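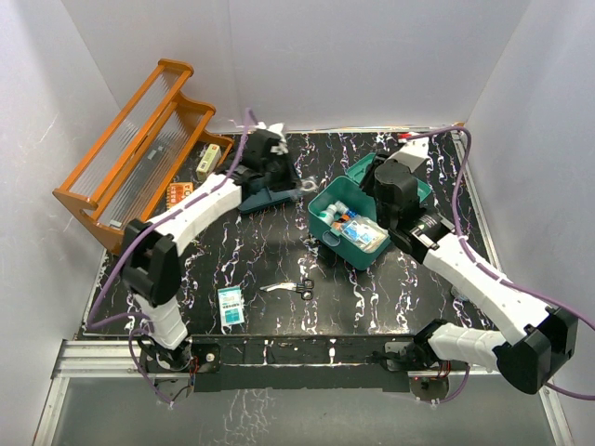

The wooden shelf on the veined black top.

The man from Listorton wanted 900 for the well, and Giuliana Giraldo wanted to see it first.

"It grants one wish per household," he said. "My aunt got her hearing back."

"Which ear?"

He had to think. "Both."

She leaned over the stones. It smelled like any well. A bucket hung on a new rope, and the price tag was still on the rope.

"What did you wish for?" she asked.

"I'm saving mine."

"You're selling the well and you're saving yours."

He looked off toward the Stondum road, where a truck was going by with its load badly tied. He said he could come down to 370, seeing as she was from the valley. She was from Pladura and had told him so twice.

She dropped a pebble in and waited for the splash. She waited long enough to button her coat. The man had stopped talking.

"How deep is it?" she said.

"I never had it measured."

She took a second pebble, a bigger one, and held it over the dark, and didn't let go of it.

"Two hundred," she said. "And you leave the rope."

More short fiction
The Ferry at Phùng
What My Brother Owed
A Hundred Coats
Snow in March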